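I talked to the woman who runs the soup counter at the back of the Flustberg market hall, and I should say up front that I eat there twice a week, so don't expect tough questions!

She started with one pot and a folding table. "Five dollars a bowl, and I thought I'd do it until November," she told me, wiping down the counter while we talked (she never once sat down). That was four years ago. She's now got a line past the bread stall by noon, and a beet soup that I'd walk through sleet for.

The recipes are mostly her grandmother's, but she changes them. "She'd be mad about the dill," she said. "She'd say it tastes like a lawn." I love the dill. I asked how many bowls she sold last month and she pulled a school notebook out from under the register and read it off: 2,641. Then she read it again, as if somebody had messed with it.

Her rye comes from Ziółkowski, two stalls over, and they trade: bread for soup, no money. "We tried doing it with receipts for a week. We both hated it."

She's up at 4:30 for the stock. Onions first, skins on, then bones, then she goes back to bed for almost 30 minutes, which she calls the best sleep of her day.

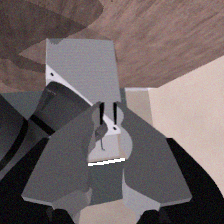
I asked what she'd buy if she had the money, and she didn't even stop to think. A bigger stove, then a real sink, then a new sign, because the old one still says Grullov Fish and people keep coming up asking for herring. She'd like the sign plain gray with slanted edges, something like those two flat finger plates narrowing toward each other, and the name in the middle. Red letters, maybe. She's still arguing with herself over that one.

The mushroom barley is back next week. Get there before noon, and bring cash.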